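How to Test Whether a Robot Can Handle a Tidying Chore

Published by the Grallbridge Center for Home and Workshop Automation
Jul 6, 2019

Families, schools and small workshops often ask the Center whether a machine can take over the putting away of small items. The short answer is that some machines can do part of the job under good conditions. This guide explains how to set up a fair test of your own, how to score it, and how to read the result. It is written for readers who have access to a tabletop robot arm, or a pair of them, and who wish to compare its work with the work of a person.

Sorting toy blocks into a tray by color is the chore used throughout. It resembles many others, such as returning screws to a parts drawer or putting flatware away, and the materials are easy to replace.

What You Will Need

A flat work surface, fixed so that it does not shift when an arm presses on it
One or two robot arms with grippers, mounted according to the maker's instructions
A divided tray with at least as many compartments as you have colors
Toy building blocks, all of one type
A stopwatch and a paper score sheet
A second person to keep the score while the first attends to the stop control

Step 1. Write Down the Chore

Before any equipment is switched on, write one sentence that states what a finished job looks like. The Center uses this wording: "Every block is inside the tray, and every block is in the compartment for its color." If a block leaning on a divider is to be accepted, say so now. Rules that are changed partway through a test make the score worthless.

Write down as well what the machine is not being asked to do. In the basic test it does not open a box, carry the tray or pick blocks up from the floor. A person does all of these things when tidying a room, and a reader of your results should be able to see how much of the real chore was left out.

Step 2. Prepare the Work Area

Place the tray where each arm can reach every compartment without stretching to its limit. Mark its position lightly with tape. Keep the lighting the same for all trials, and close the blinds if sunlight moves across the table in the course of the day.

Patterned walls or cloth behind the table are permitted. Homes are full of patterned things, and a machine that can work only against a blank background has limited use in a kitchen or a playroom. Record what the background is, and do not change it between trials that you plan to compare.

Check that all cables have enough slack for the full range of movement. Keep hands out of the reach of the arms whenever the power is on.

Step 3. Set the Starting Positions

Begin with an easy arrangement: blocks lying flat, well apart from each other, studs up. Run the full set of easy trials before moving on. Then introduce the following changes, one at a time:

Blocks turned at different angles
Blocks placed close together
Blocks resting on their sides
Blocks already in the tray, so that the space for new ones is smaller

The last of these is often left out, and it should not be. Putting the first block into an empty compartment is a simple task. A compartment that already holds several blocks leaves little room for the gripper fingers, and a new block may come to rest on top of the others at a slant.

Step 4. Run the Trials

Start the stopwatch when the first arm moves. Stop it when the machine has finished or has made no progress for 2 minutes. Do not nudge a block, steady the tray or restart an arm during a trial. If a person steps in for any reason, mark the trial "assisted" and score it separately.

Where two arms are used, note which arm handles each block. Look also for waiting. Two arms may take turns at the tray to avoid a collision, and in that case the pair will not be twice as fast as a single arm.
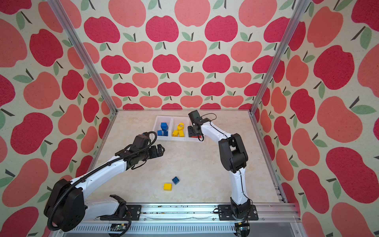 Two-arm sorting setup. Blue and yellow blocks are in their own compartments, the right arm is at the tray, and two blocks remain on the table.

Step 5. Score the Result

Give each block one of three marks: correct, wrong compartment, or not put away. Add the time taken and the number of times a person stepped in. Please do not combine these into a single grade. A slow machine that needs no help may suit a workshop that runs overnight, while the same machine would be of little use to a parent before supper.

We advise 200 trials before any firm statement is made. Smaller sets are useful for finding faults in the setup, and should be reported as practice runs. In the Center's own log, kept under the project name Ellska, 1,468 trials have been entered to date, and the easy arrangements still show far better scores than the crowded ones.

Step 6. Compare With a Person

Ask an adult to do the same chore from the same starting positions, using one hand for a single-arm test and both hands for a two-arm test. Most people will finish in a few seconds. They will also straighten a tilted block without being asked, which the machine will do only if it has been prepared for it.

Common Problems

The gripper closes on air. Check the camera mounting first – a small shift at the wrist can move the grasp off the block.

A block is dropped over the wrong compartment. Check that the tray is still on its tape marks.

Scores fall late in the day. Compare the lighting with the morning's, and clean the camera lenses.

Can the Machine Do the Chore Yet?

On the evidence we have collected, a well-prepared arm can sort known blocks on a known table, and can do so many times over. We do not yet advise households to buy one for this purpose. The time spent on mounting, setup and supervision is still greater than the time saved. Small shops with a steady supply of identical parts are in a better position, and may find a trial worthwhile.

Score sheets may be copied freely for classroom and workshop use. The next revision of this guide is planned for October and will cover folding of small cloths.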